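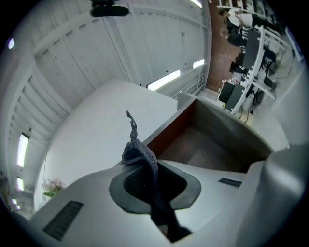 View from the gripper camera, cloth pickup next to the open brown box. Fabric is bunched at the gasket.

Plunavico Student Robotics Board > Build Help > Cloth pickup keeps ending in a twist

gasket_goblin
Posted 31/03/2023

Our club is doing the soft goods task for the Vevbridge student challenge. You have to pick up a piece of fabric and put it in an open box. We collect our demos with a hand-held gripper and train from those. We have 22 demos we like and a pile we don't.

The trouble is the dark grey knit. When it's lying flat we do fine. Once it's bunched like in the picture, the policy goes for the thin frayed tip and ignores the thick part. Then it lets go early or misses the box. The other fabrics in our kit don't do this.

Things we tried:
Slower approach.
Closing the fingers earlier.
Cutting the worst demos from the set.

None of it changed much. I want to record more demos with the cloth bunched up. Half the team wants to flatten the cloth first as a separate step. What have other teams done?

ribbed_ceiling
We had the same problem in December with a dish towel. More demos fixed it for us, but they had to be the right kind. Most of ours started with the towel in nearly the same shape, so the policy only knew that shape. We started dropping it from shoulder height before each demo and picking it up however it landed.

Also, that view is steep. You've got a whole lot of ceiling and lights in there. Is that a normal pose for you or just one moment in the demo?

gasket_goblin
It comes up in some demos and not others. Depends who's holding it. Two of our people tilt a lot and the rest stay closer to level.

pallet_jack
I would fix that before recording anything else. If the tilt changes with the person, your data has two habits mixed together and the policy picks something in between. Write down a starting pose and make everyone use it. We put tape on the table for ours.

ribbed_ceiling
I don't agree with that. If everyone holds it the same way, you get a policy that only works from that one pose. Some variety in tilt is good. I'd leave it alone and worry about the cloth.

pallet_jack
Variety is good when you have hundreds of demos. They have 22. With that few I would keep everything the same except the cloth, then loosen up later.

ribbed_ceiling
Fair point on the number. I still wouldn't tape the table.

lonov_team_b
Lonov team here. We flatten first. It's two grabs: one at any corner you can find and drag, then a second one for the real pickup. It costs time but we stopped losing points on missed pickups. Check your rules though. At our regional the cloth had to leave the table on the first grab or the run didn't count.

gasket_goblin
Our rule sheet says "one continuous attempt" and that's all it says. I read that as dragging is fine as long as you don't stop. Our mentor reads it as one grab.

lonov_team_b
Ask the organizers in writing. We got a verbal yes once and the judge at the table had never heard of it.

static_friction
Question about the box. Do you train with it in one place? In your picture it's right past the housing on the right side. If the fabric hangs down over the front of the gripper, it could cover the box when you swing over. That would look like letting go early.

gasket_goblin
We move it around but never very far. I hadn't thought about the cloth covering it. I'll go through the bad runs and look at whether the box is in view at release.

static_friction
Look at the last second before the fingers open. If the box is gone from view in most of those, it's not a cloth shape problem at all and more bunched demos won't help.

pallet_jack
The background could matter too. I see monitors and a couple of people at the desks in the upper right. If people are there in your good demos and gone when you test, or the other way around, that's one more thing that changed.

ribbed_ceiling
We trained in a busy room and tested in an empty gym. It was fine. I wouldn't spend time on that one.

pallet_jack
We had the opposite result. Lost most of a practice day to it.

gasket_goblin
Update. I went through the failed runs with the grey knit. In roughly half of them the box is partly or fully hidden when the fingers open. In the rest the box is in plain view and the grab was just bad, always on the thin end. So it looks like two problems.

Plan for now is 6 new demos with a set tilt and the box moved farther out, to see if the early release goes away. After that we'll do a batch with the cloth dropped at random. Flattening is on hold until we hear back about the rule.

static_friction
Six is not many to tell anything from.

gasket_goblin
I know. We share the room with another team and that's what fits in one session. If it looks better at all we'll do more.

lonov_team_b
Keep the old ones in a separate folder. We mixed ours and couldn't sort them out again.

cable_tray
Jumping in with a side question. Does anyone have a good source for knit fabric that doesn't fray? Ours comes apart after a few sessions and then it's a different object from the one we trained on. We bought from Pattinasarany last season but they only sell it by the roll now.

ribbed_ceiling
Hem it. Or use old sweatshirt cuffs, those hold up.

gasket_goblin
We can't change ours, the fabric came in the kit. But I would take a spare piece off your hands if you do end up buying the roll.

cable_tray
I'll message you if we order it.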